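4.2 Ball placement and cue access on small tables

The tables considered in this section are those sold for use on a desk or dining table. They keep the layout of the full-size game, with four corner pockets and two middle pockets, but most other proportions are not carried over. Of the 13 tables in the Herorard set, none has a ball diameter that follows the same scale as the bed. The balls are too large for the bed in every case, and the pockets are wider again in relation to the balls. A shot that would be difficult on a full-size table may therefore be easy on a small one, and the reverse holds where the cue must pass over a rail.

We use the following terms. The bed is the cloth-covered playing surface. The rail is the raised border, including the cushion and any part of the frame above the level of the bed. The near rail is the long rail closest to the observer and the far rail is the one opposite. Left and right are given from the same side. A ball is described as "covered" by a pocket when the distance from its centre to the pocket mouth is less than two ball diameters. The pocket mouth is taken as the straight line between the two cushion ends, which on tables with moulded pocket pieces has to be read from the felt edge and not from the plastic.

Cloth type was recorded but is not used as a factor here. On the Nikulow and Kestness tables the felt is glued directly to the base board, and small ridges form where the board swells. These ridges deflect a slow ball enough to matter near a middle pocket. The Stanciu tables have a thin card layer under the felt and show less of this. Before each series the table was levelled with paper shims and a ball was released from a short ramp at both ends. Any table on which the ball drifted to one side in both directions was levelled again. The ramp releases, more than 2,000 in total, are kept with the main records and are reported in Section 5.

The main series consists of 692 strokes. Each stroke began from one of 19 layouts, drawn up by Lungu and checked against the bed dimensions by Sethi. A layout fixes the position of every ball by its distance from two rails. Positions were marked on a card template, which was laid on the felt, used to seat the balls and then lifted away. Paper ring stickers were tried first and rejected. They held the ball well, but left a raised edge that changed the first few millimetres of travel, and on one table they pulled fibres from the felt when removed.

Layouts with two balls were preferred for the access measurements. With more balls on a bed of this size it becomes hard to separate the effect of the rail from that of a neighbouring ball. The two balls were placed far enough apart that neither stood in the other's direct path to its nearest pocket.
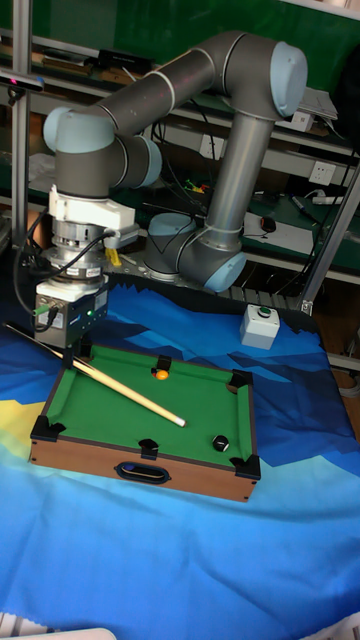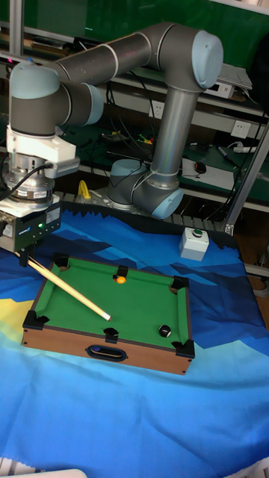
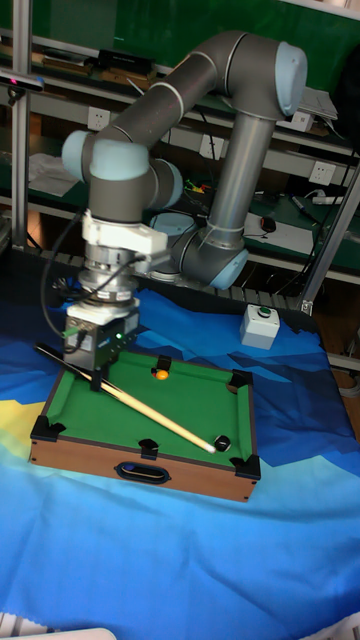 Figure 4. Six-pocket tabletop table with two balls on the bed: orange by the middle pocket of the far rail, black towards the near right-hand corner.

Cue access is limited by rail height more than by bed length. On a full-size table the cue can be held almost level for most positions, as the rail is low compared with the length of the shaft in front of the bridge. On a small table the butt has to be raised to clear the frame, and the tip meets the ball on a falling line. The two balls in Figure 4 differ in this respect. The black ball, with the cue brought in from the left and sloping down to the right, leaves a long stretch of bed for the shaft to cross; in the third view the white tip lies just short of it. The orange ball sits close to the far rail, so a cue brought over that rail would have very little felt in which to come down, and the required elevation is set almost entirely by the frame. For this reason access angles are reported separately for balls within one diameter of a rail. They are measured to the underside of the shaft where it crosses the top edge of the frame, and no correction is made for shaft taper. Cushion compression under the shaft was ignored, as contact with the cushion was treated as a fault and the stroke was repeated from a freshly seated layout.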